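Notes, slides 4 to 9. Keep to 18 minutes, questions after.

**Slide 4: what counts as an entry**

- Grurnurstead: four features and one television season.
- The season was shot between the second and third features. It shares sets with the second and contradicts the third.
- The short that played before the second feature is left out of every table in this talk.

Start with continuity. The first two features follow one timeline. The third drops the flooded mine and treats the first as the only prior event. The fourth restores the mine in a single line of dialogue. Most viewing guides file the fourth under the original timeline on that line alone. I file it with the third, as the cast and the town layout match.

**Slide 5: the creature**

- First feature: full-size puppet, head and forelimbs only.
- Second: same puppet, repainted, plus miniatures.
- Third onward: digital, with one practical jaw for close shots.

Screen time is the useful measure. The creature is visible for 143 seconds in the first feature and 85 in the second. (Pause. Someone usually asks about the count. Reflections included, shadows not.)

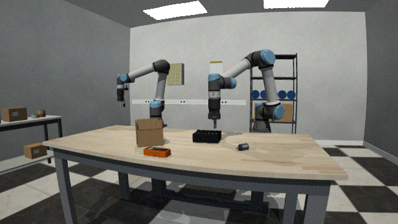
The drop in the second feature follows from the script, which keeps the creature underwater until the last reel. Budget doesn't explain it, as the effects share of the budget went up. The third feature reverses the pattern and puts the creature on screen before the title.

**Slide 6: the television season**

- Setting moves from Gostton to Priltthorpe.
- Zeman, the survey company, goes from background name to main antagonist.
- Two episodes aired out of order. Use production order on the handout.

Zeman appears in the first feature only on a truck door. By the season finale it owns the lake. The third feature ignores this, and the fourth uses the logo without comment.

**Slides 7 and 8:** skip if past the 12 minute mark.

**Slide 9: home releases**

The disc set was limited to 3000 copies and uses the broadcast order. The extended cut of the second feature is on disc two, under extras. Leave the slide up during questions.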